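Quick one tonight, I'm typing this at the kitchen counter with one eye on the rice.

So I went to the Stisard open day. Small drones, mostly. A couple of tethered balloons too but the wind was up and they kept those on the trailer the whole time, which was a shame, because that's what I drove out for. Two hours each way. Next time.

What I did see: the Plalik demo. Fixed wing, hand launched, the kind of thing a county sheriff's office might buy for search and rescue. One guy runs, throws, and it just goes. No catapult, no runway. They had a big screen in the tent with the live feed and you could pick out a person lying in the long grass at 900 feet, easy, on thermal. In regular color I couldn't find him at all. Toshiko found him first, of course. She was insufferable about it till lunch.

Landing was less pretty. Belly flop into the stubble, bounced, lost a wingtip. The wingtip is supposed to pop off, they said that several times. Fine. I beleive them.

Lunch was a hot dog. Moving on.

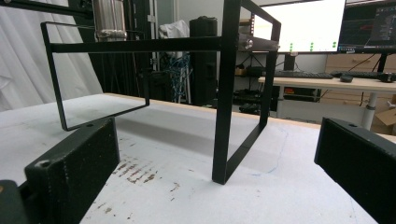

Stuff I wrote down

Battery swap really is fast. 30 seconds with gloves on, I timed it on my phone. The older Lozano airframe that our club borrowed last year took forever and you needed a screwdriver, so this is a big deal to me even if it's boring to everybody else.

The tether people were nice. Melati Wibisono gave a talk in the side tent, standing room only, on why a balloon on a cable beats a drone for things like festivals and long fires. Stays up for days, gets its power from the ground, doesn't need a pilot awake at 4 am. Downside is weather, see above. Also helium, she was pretty blunt about what helium does to a budget. Best talk of the day and only 20 minutes long. More talks should be 20 minutes long.

Teltora had a booth with a ground station in a hard case. Nice screen, bright enough to read outdoors. Wouldn't tell me a price. I asked twice. Got a pen.

Things I didn't like

Parking. Mud up to the axle in the back field.

Also nobody from the police side was there to talk about how long they keep the video. I asked at two booths and got "that's up to the customer" both times. Okay, but the customer is my town, and I'd like to know before the thing is over my yard and not after. I'm going to bring it up at the April meeting if I can get off work.

Would I go again? Yeah. Earlier, with boots, and I'd check the wind forecast first like a grown up. If you were there and got video of the wingtip coming off please send it to me, I was looking at my hot dog.

Rice is boiling over, gotta go. More on the Lozano thing when I find my notes form last year.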